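Why does my pulled sugar candy go grainy after a day?

Posted in Sweets and Baking, 8/2/20

Anjani Yeoh

I've been trying to make pulled sugar candy at home, the kind you stretch by hand until it turns white and then cut into little pillows. The first batch was fine. The next two looked fine when I cut them, hard and shiny, but by the following day they had gone soft on the outside and sandy all the way through. They still taste good but the texture is more like an after-dinner mint than a hard candy.

The recipe is white sugar, water, a spoonful of corn syrup and peppermint oil. I boil it to hard crack, pour it on an oiled tray, fold the edges in as they cool, and pull it when I can stand to touch it. I use a Teoh clip-on thermometer, which I've never checked against anything. The pieces go in a glass jar with a loose lid on the kitchen counter.

I live in Gultley, close to the water, and it has been humid. The good batch was made in February, if that matters. What I want to know is whether the problem is the recipe, the pulling or the jar. I'd like to give these as gifts so they need to last longer than one day.

Stiltinetti

It's the humidity. Make them in the winter. My grandmother wouldn't boil sugar if it was raining and she was right.

Amarachi Bashir

Humidity is part of it, but I'd look at a few other things before giving up until winter. I made candy for a market stall in Pernberg for a while and had this same trouble with mints.

Sugar wants to go back to being crystals. Boiling it and cooling it quickly keeps it glassy, and the corn syrup gets in the way of the crystals forming. When you pull it you are folding in air and moving it around a lot, and both of those encourage graining. Then if the surface picks up moisture from the air, the sugar on the outside can dissolve a little and crystallize again, and it works its way in. That's why you see it get soft first and sandy second.

A spoonful of corn syrup is very little. You don't say how much sugar you're using, but for 2 cups of sugar I would put in half a cup of syrup. If you don't like corn syrup, a small pinch of cream of tartar does the same job, though you have to be careful with it. Too much and the candy gets sticky and won't hold its shape.
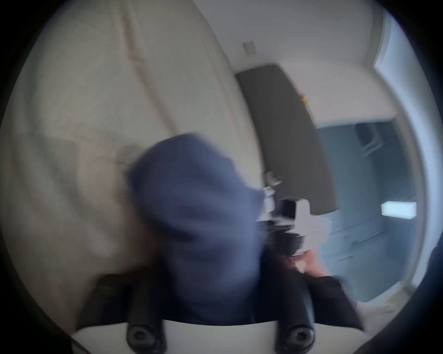

Check the thermometer too. Put it in plain boiling water and see what it says. At sea level it should read 212 F. If yours reads high, you've been taking the pot off the heat too early, and there is more water left in the candy than you think. Hard crack is 300 to 310. A few degrees short makes a candy that feels hard when you cut it and doesn't stay that way.

Other things that helped me:

Don't stir once it boils. Wash the sides of the pot down with a wet pastry brush, or put the lid on for a couple of minutes so the steam does it. One stray crystal can set off the whole batch.

Stop pulling sooner. When it's satiny and getting stiff, it's done. If you keep going until it's chalk white you may be making the soft kind of mint without meaning to. Some old recipes do this on purpose and leave the pieces out overnight to turn creamy.

Add the peppermint oil after the pot comes off the heat and the bubbling stops. This has nothing to do with graining, it just saves the flavor.

As for the jar, I would change that first. Let the pieces cool all the way, then put them straight into something with a rubber seal. Don't put them in the fridge. Dusting them with powdered sugar keeps them from sticking to each other but won't keep the damp out. For gifts I wrapped each one in waxed paper and twisted the ends, then packed them in tins. Wrapped like that, they kept for several weeks.

Anjani Yeoh

Thank you, this is very helpful. I tested the thermometer and it reads 2 degrees high, so not terrible, but I was also pulling the pot off right at 300. I was definitely pulling the candy until it was pure white. I thought that was the goal.

I'm going to make a half batch with more corn syrup and buy a jar that seals. The sandy ones I crushed up and put in brownies.

Amarachi Bashir

Aim for 305 on your thermometer, then, and that will be 303. For a half batch use your smallest heavy pot, or the sugar will be too shallow for the clip-on to read properly. Make sure the tip isn't touching the bottom.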